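Chapter 3
Queues, and Why Yours Is the Slow One

Fedir Levchenko ran the front counter at Trorico, a hardware shop with 2 tills and one opinion about how to use them. Each till had its own line. Customers chose a line, regretted it, switched, and regretted that too. In November his manager, Solomiia Moroz, put up a rope and made everyone stand in a single line that fed both tills. The complaints began before lunch. The new line looked twice as long, and customers who had spent years getting good at picking the wrong one felt their skills had been wasted.

This chapter is about what the rope changed. The tills were no faster, and the staff certainly weren't. The average wait fell a little and the worst waits fell a lot. By the end of the chapter you should be able to explain both results to an angry person holding a tin of paint.
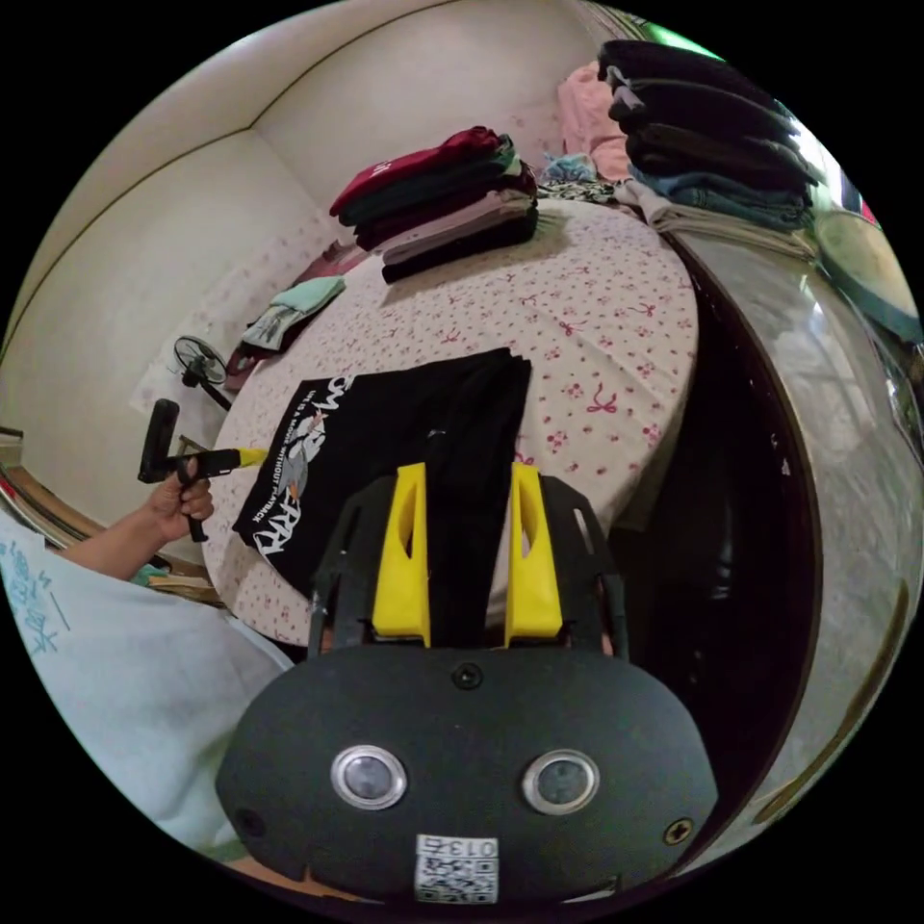

3.1 Arrivals and service

Every queue has two sides. Customers turn up at some rate, and the server deals with them at some other rate. If people arrive faster than they can be served, the line grows until the shop closes or somebody cries. That case is easy, and we will leave it alone.

The interesting case is the comfortable one. Suppose a till can serve 30 customers an hour and 28 arrive. On paper there is time to spare, and a manager might look at the figures and cancel a shift. But customers do not arrive at neat intervals. They come in clumps, with gaps between, and the time lost in a gap can't be saved up for the next clump. A till that is busy nearly all the time will have a long line for much of the day, as Solomiia learned when she cancelled the shift.

We call the ratio of arrivals to capacity the load. Keep an eye on it as it gets close to one. The wait climbs gently, then steeply, then in a way that gets written up in the local paper.

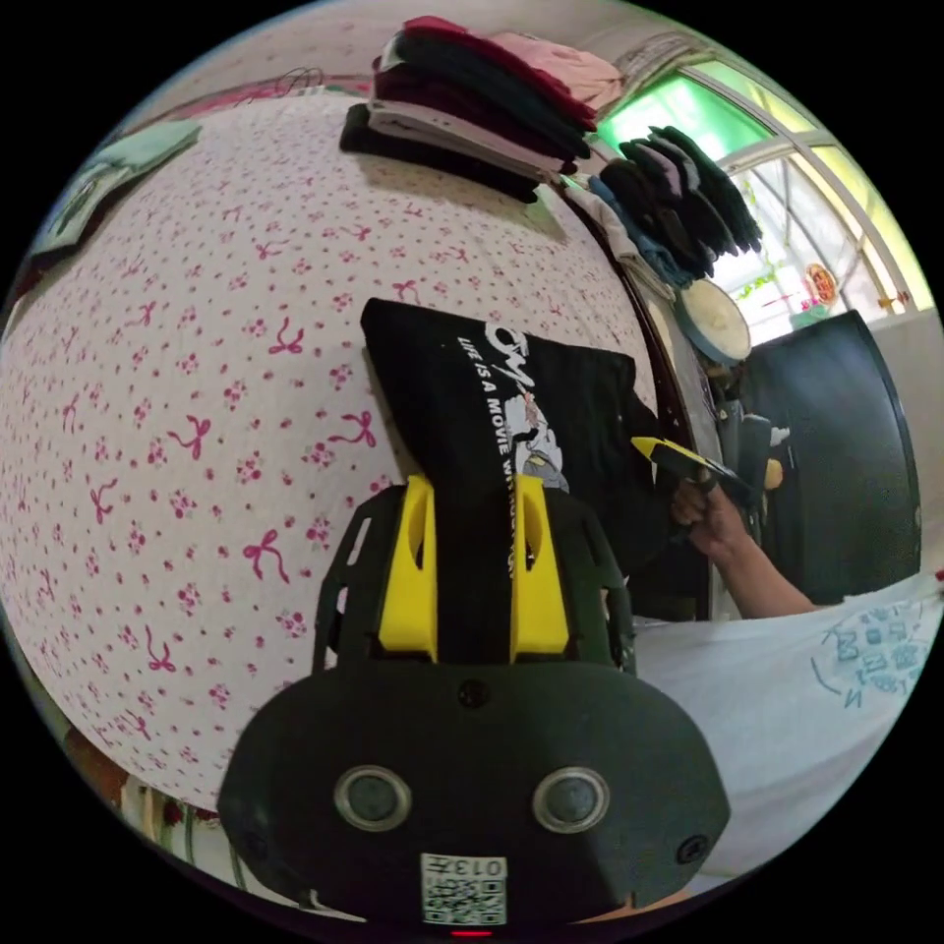
3.2 One line or several?

Go back to the rope. With separate lines, one till can sit idle while the other is stuck behind Clive Tunstall, who is paying in coins and would like to discuss hinges. With one line, whoever is next simply goes to the free till. Clive still takes as long as Clive takes, but the delay is now shared among all the people behind him. Section 3.3 works through the sums. Before you turn to it, write down which system you would rather stand in, and keep the note for Exercise 2.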